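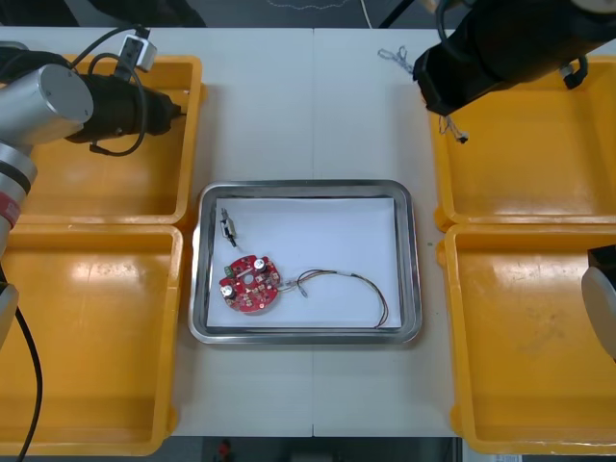 Drostthorpe Community Choir
Minutes of the autumn planning meeting, 2025-09-27

Chair: Ewan Gilchrist
Minutes taken by: Karthikeyan Nair
Present: 31 members, with several apologies sent by text during the tea, which we have gathered up and accepted

1. Welcome

Ewan welcomed everyone back after the summer and said how good it was to hear the altos laughing before a note had been sung. He gave a particular welcome to the new tenors, who are already sitting in the right place, more or less.

2. Minutes of the last meeting

Agreed, with one correction. The summer picnic was at Wekotwood, and the minutes had it at the bandstand. Karthikeyan apologized to anyone who went looking for the bandstand.

3. Money

The account stands at $803 after paying for the piano tuning and the new hymn folders. The full winter tour would need $3,000, and after a long and good-natured talk we agreed to leave the tour for another year and do one really nice concert at home instead. Subscriptions stay as they are.

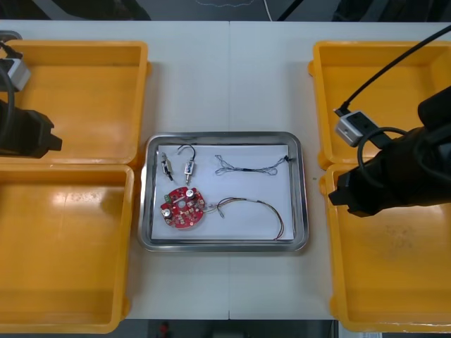
4. Winter program

Ewan read out his list, which got a cheer at the carols and a bit of a groan at the Latin. The Achari lullaby goes back in by popular request (the sopranos would like it down a tone, please, and Ewan will try it both ways). The round we learned in spring will open the second half. There was a lot of fondness for ending with the candlelight piece, though the basses asked if somebody could hum them their entry, as they have never once found it on their own.

5. Music copies

We need 36 copies of the lullaby so that no one has to share. Karthikeyan will order them. Please bring back any folders still at home, including the ones in the trunks of cars.

6. Visit from the Tirnel singers

They would love to join us for a rehearsal in October and have offered to bring cake. Accepted at once. Ewan will write back and settle the evening.

7. Any other business

Could the side door be kept shut during warm-ups, as the draft goes straight down the second row. Agreed. The lost blue scarf is still on the hook by the coats.

Next meeting to follow the October visit, at the usual time.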